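How to clean and check a white plastic chair, underside first

Most advice on plastic furniture begins with a spray bottle and ends with a shiny seat. I have my doubts. The top of a chair gets wiped every time somebody sits on it, while the underside is left for years. Turn it over on a table at a comfortable height and start there.
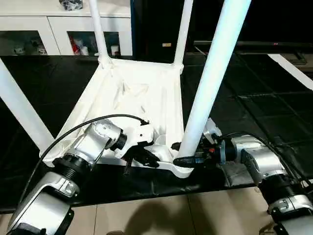 Mio Maruyama
Household repairs editor, Plillby

With the legs in the air you can get at the ribs and creases moulded into the shell, and at the raised rim where grit likes to sit. You will need a washing-up bowl, a soft brush, an old toothbrush and two cloths.

1. Brush off anything dry before you add water. Skip this and you are only making mud.

2. Wash with warm water and a small squirt of washing-up liquid. I tried the Rasia restorer cream on one chair and plain soap on its neighbour, and after 7 weeks on the balcony I couldn't tell them apart. The cream is still in the cupboard if anyone wants it.

3. Go round each leg with the toothbrush where it meets the seat. Look for hairline cracks as you go. A grey line that washes away was dirt. One that stays needs a fingernail run across it, and if the nail catches, stop using the chair.

4. Rinse, then tip it on its side so the water can run out of the corners.

Small white tables get the same treatment, though you will be turning them more often.
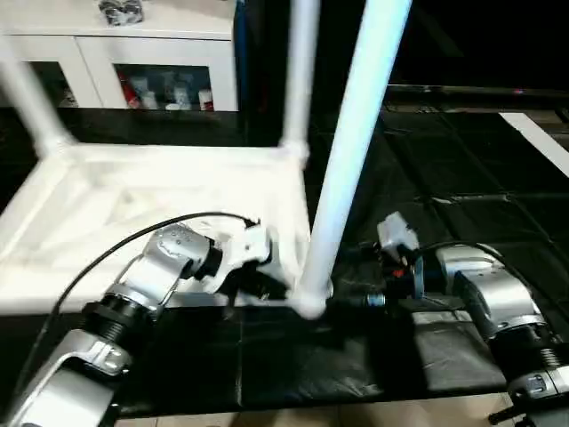

Check that each leg sits tight in its joint by holding the leg low down and trying to twist it. A little give is normal. A click is not, and I wouldn't trust the glue kits sold for it — the Sukport one held for me until December and then let go under a tray of mugs.

5. Dry the feet and stand the thing on a level floor. Press each corner in turn. If it rocks, try another bit of floor before blaming the furniture.

Allow nearly 50 minutes for a chair and a table, drying not included.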